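Visit to the Durport Home and Garden Trade Fair

Members of the Yorath Retail Association attended the Durport fair in August. The group traveled by coach and was admitted at 9:30 a.m., half an hour before general entry. The organizers listed 394 exhibitors in two halls, with a further 11 in the courtyard.

The morning was given to Hall A, where most of the ceramics and glass firms had taken space. Trovero presented its winter tableware and confirmed that the minimum order for new accounts will fall from 500 pieces to 200. Members asked about breakage claims, and the firm agreed to send its revised terms in writing.

After lunch the group moved to Hall B for candles, textiles and artificial flowers. Flostier gave a short talk on storing stems between seasons and on the fading of pale colors in shop windows. Cream and yellow mixes are again expected to sell well in spring. 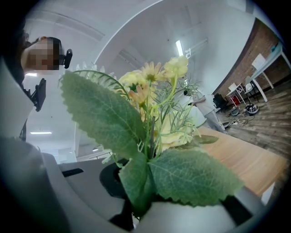
Page last changed: August, Member Services

Artificial foliage was discussed at some length, with several members preferring large toothed leaves to plain ones for filling out a bouquet. Price lists from both firms may be requested from the office. The coach left at 4:15 p.m.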